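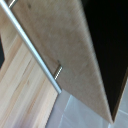 ## Wanted: people who own a kitchen and have complaints

Granetti is looking for 14 households in Florkdale to keep a diary of everything they cook, reheat, burn and abandon during December. It's for a book on how people feed themselves when the days are short and the relatives are many.

You don't need to be a good cook. We already have two good cooks, and their diaries are very dull. Toast counts. So does cereal eaten over the sink at midnight, provided you write it down.

**What you'd do**

- Fill in one page a day (a paper notebook is supplied – please don't use it for grocery lists, as happened last year)
- Keep your receipts
- Sit through one long interview with Abrehet Derese, who will want to know about your leftovers

**What you'd get**

$600 per household, paid when the notebook comes back. A coffee stain is fine. A missing week is not.

**Who can apply**

Anyone over 18 who lives in Florkdale and cooks at home at least sometimes. Households of one are very welcome. Restaurant owners, sorry, you have an unfair supply of onions.

Send a few lines about your last disappointing dinner to Annapurna Rao at the Granetti office by Sep 29, 2026. Photos of the dinner are optional.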